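4.3 Setting Up the Nest Camera

The Madenex nest camera records activity at a waterfowl nest without anyone approaching it. Install it before pairs begin to defend a site, normally by the end of February.

1. Drive the post at least 30 feet from the nest platform.
2. Fit the camera to the bracket and tighten the 3 screws by hand.
3. Aim the lens at the rim of the nest.
4. Set the recording mode to Motion.
5. Close the battery door until it clicks.

Caution: Do not enter the area once eggs are present. Swans may strike with their wings.
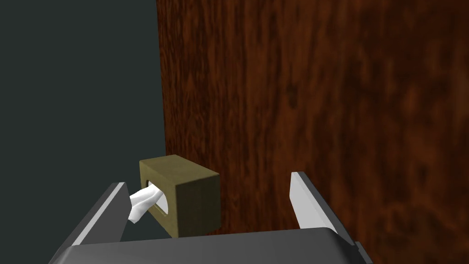 Can the camera be moved after the first egg is laid?

Leave it in place until the young have left the nest. Adjust the field of view with the Zoom setting in the app.

Note: With motion recording on, the card holds some 146 clips. Older clips are overwritten when it is full.

6. Enter the pair's leg band codes under Site, then press Save.

Section revised Jun 29, 2024, by Nuala Geraghty.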